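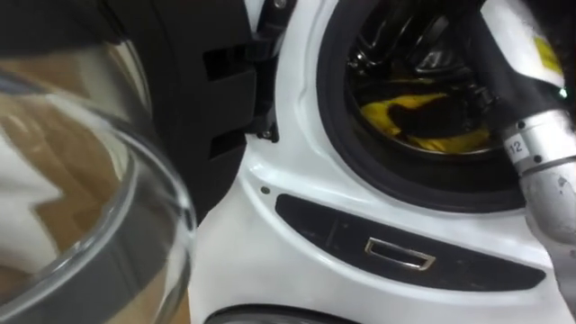
Laundry Rooms of the Aranda Residence: Photo Gallery

The Aranda Residence operates a shared laundry service on the ground floor of each of its two wings. The rooms are open to all residents and to guests staying longer than six nights. This page brings together notes on the machines, their care and their daily use, and is kept by the Household Services Office under the direction of Consuelo Herrero.

The present laundry rooms opened in September, following the closure of the former basement facility. There are 16 washing machines across both wings, all of them front-loading, and each wing has its own drying area. The residence has 166 rooms, and the machines are in use for most of the day. The quietest period is between 2:00 and 4:00 in the afternoon.

The door. The washer shown on this page has a white cabinet and a clear, curved glass door with a gray rim, hung on a black hinge. Residents are asked to open doors fully before loading and to avoid leaning on them or resting baskets on the glass. A door that drops, scrapes or fails to latch should be reported to the office before the machine is used again.

The seal. A thick black rubber gasket runs around the door opening. Coins, hairpins and small socks tend to collect in the fold at the bottom of a seal of this kind. Please run a hand around it after each load and wipe it with a dry cloth. Bleach should not be applied to the rubber.

The drum. A yellow cloth lies at the bottom of the drum in the photograph. Small items are easily overlooked against a dark interior, and residents are asked to look inside before starting a cycle as well as after emptying one. Brightly colored cloths should be washed separately from white bedding for the first few washes.

Articles left behind are placed on the shelf beside the service desk and kept for 35 days. Unclaimed linens in good condition are then passed to the residence's sewing room, where Milagros Cantero and her group make them into aprons and dust covers. Personal clothing is held at the desk and may be claimed with a room key.

Detergent. Liquid and powder are both permitted. Half a cup of powder is enough for a full load, and less is needed for lightly soiled clothes. Fabric softener should go into the marked compartment of the drawer and never directly onto clothing. The drawer is to be left slightly open when the machine is not running.

Between loads. Doors should be left ajar after use so that air can reach the drum. Ka-ming Chuang of the maintenance staff inspects the hinges, seals and hoses in both wings at the start of each month. During inspection, one row of machines is closed for part of the morning and a notice is posted at the entrance.

Residents who wish to contribute photographs of the residence and its shared rooms may leave prints or files with Eusebio Villanueva at the front desk. Contributors are asked to include their name and room number.

Recent galleries
The Linen Store, East Wing
Kitchen and Pantry
The Sewing Room at Work
Courtyard Planting
The Reading Room After Repainting

Household Services Office, Aranda Residence | Contact the office | Copyright Aranda Residence. All rights reserved. | Back to top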